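Gallery: Sorting Out the Stesby Apartment

Posted 2025-04-27 by Thaddeus Rosenthal

Heriberto Tamayo and I spent a good part of April going through the Stesby apartment, one surface at a time. The place is one main room with the laundry and kitchen things along one side and the sofa across the middle, so everything that gets put down gets put down in the same space. Over 3 years a lot had been put down.

We kept a short text log as we went. Most entries are a line or two. The entries are in the order we did the work, with the table in the middle because it took the longest.

Front door
Shoes went on the rack and the mail went in a folder. Two umbrellas were kept and one was thrown out. The hook strip came loose when we took the bags off it, so Heriberto put it back up with longer screws.

Hall closet
Emptied completely and wiped down. There were 32 hangers in it, and we kept the ones that matched. The vacuum now stands at the front where it can be reached without moving the ironing board.

Bathroom shelf
Old bottles out, towels refolded. The medicine went into a lidded tub from Haddad, the hardware store on the corner. It cost less than the one we had planned to order and it fits the shelf with room to spare.

Bedroom drawers
Socks and T-shirts only. Heriberto folds shirts in thirds and stands them on edge. I lay them flat. We used his way in the top drawer and mine in the one below, and we will see which lasts.

The table
The plaid cloth stayed on while we worked. All the small stuff from around the apartment was brought here first: jewelry, trinkets, toys, cables, anything that could fit in a palm. The open cardboard box was for things that still needed a decision. 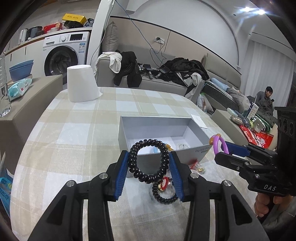 Small things on the plaid cloth: the black coiled bracelet, the bag of gold and red trinkets, the purple ring toy with the orange knob. Clothes still on the sofa.

The rule for the table was simple. Jewelry and charms go in one pouch, toys go in the toy bin, and cables get a label before they go anywhere. Anything without a home by the end of the day stays in the box for a week and then we look at it again.

Sofa
Jackets were hung up in the hall closet, with the track jacket going on the hook by the door. The electronics came off the seat and went into a drawer with their cables. We ran the vacuum under the cushions and got back a pen, a key and some coins. The key does not fit anything in the apartment. It is taped to the fridge for now.

Side counter
Basins stacked and moved next to the washing machine. Wet wipes stay out because they are used every day. Water bottles go in the recycling when they are empty, which is a rule we already had.

Shelf over the washer
The kettle stays. Boxes were checked and turned so the labels face out. The dark clothes that had been sitting up there were washed on a 40 degree cycle (the machine is set in Celsius) and put away.

Storage unit
One carload went to Jurnik, the storage place by the rail yard. Winter bedding, a folding chair, and the bag of curtains that came with the apartment. The unit is small and we do not want to fill it.

Donations
Three bags went to the Bukeo thrift shop. They take clothes and kitchen things but no electronics. The drop-off door is around the back, and it closes earlier than the shop does.

Still to do: the balcony, the spice rack, and the box of paper files under the bed. Heriberto has the label maker until then.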